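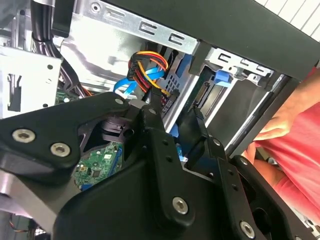 Cleaning the dust out of a desktop computer

A desktop that sits on the floor needs cleaning two times a year. I do ours in May and again in September. Set aside 60 minutes the first time.

Shut the computer down, switch off the power supply at the back and pull the cord. Hold the power button in for a few seconds. Take a phone picture of the cables before you unplug any of them.

Carry the computer out to the porch or garage. Most side panels are held on by two thumbscrews at the back. Put the screws in a saucer or an egg cup.

Touch bare metal on the case before you reach inside, and again every so often while you work.

What to use:
Canned air, held upright
A clean, dry paintbrush, 1 inch
Cotton swabs
A microfiber cloth

Start at the top and work down. Hold each fan still with a finger while you blow it out, and use short bursts. The brush is better than air for the fins on the processor cooler – dust packs in there like felt. Leave the power supply closed and blow through its grille from outside.

Do not use the household vacuum inside the case. The hose is fine for the floor afterward.

Foam or mesh filters at the front can be rinsed in lukewarm water. Let them dry overnight before they go back in.

Check that every cable is pushed all the way home and none of them touches a fan. Put the panel on, plug in and listen. A new rattle is usually a cable against a blade.

If the case has to stay on carpet, raise it on a board or a low shelf, at least 3 inches up.

Posted May 6, 2020
Filed under: Home office, Dusting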